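How to Fold Fitted Sheets So They Stay Flat in the Closet
Posted 2026-02-05 by Jihad Harb

I used to roll my fitted sheets into a ball and shove them behind the towels. Then I spent one rainy weekend learning to fold them properly and now I look forward to it (my sister thinks I've lost my mind). If you can fold a T-shirt, you can do this, I promise!

What you need: one clean, fully dry fitted sheet and a flat surface as wide as your arms can reach. A bed works. A big table is even better.

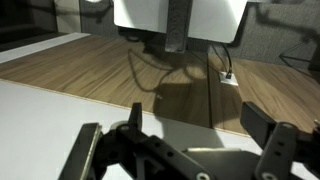 Start by finding the corners. Turn the sheet inside out and put one hand into each of the two corners along a short side, so the seams point at you. Hold your hands up like puppets. It feels silly and it's my favorite part.

Bring your right hand over to your left and flip the right corner over the left one, so one pocket sits inside the other. Give it a little shake. Now run your free hand down the hanging edge until you reach the next corner, and tuck that one over the first two. Do the same with the last corner and you'll have all four stacked on one hand — go slow the first few times, because the last one loves to slip off.

Lay the whole thing down with the elastic side facing up. You should get a rough square with one curvy corner. Tug the curvy part until the elastic makes an L shape, then fold both elastic edges in toward the middle. All the messy stuff is now hidden inside a rectangle, and the rest is easy.

Smooth it out with your forearm, working from the fold to the open side. I skipped this for months and my stacks always leaned.
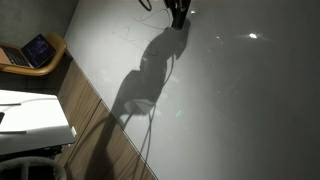
Fold the rectangle in thirds the long way, then in thirds again from the short end. For a queen sheet I end up with a bundle that slides right under the matching flat sheet. Deep-pocket sheets come out thicker, so I fold those in half at the end and stop there.

A few extras I've picked up:

Put the whole set inside one of its own pillowcases. My Dremari flannel set lives like this and I can grab it half asleep.

If the elastic is worn out, the L shape won't hold. Pin the corners with two clothespins while you fold.

King sheets are a workout! Clip the first pair of corners to a hanger on a door and work from there.

My first try took me 42 tries at saying "wait, which corner is this" and a cup of cold tea. Now I can do one during a commercial break. Next week I'm tackling duvet covers, so send me your tricks if you have any.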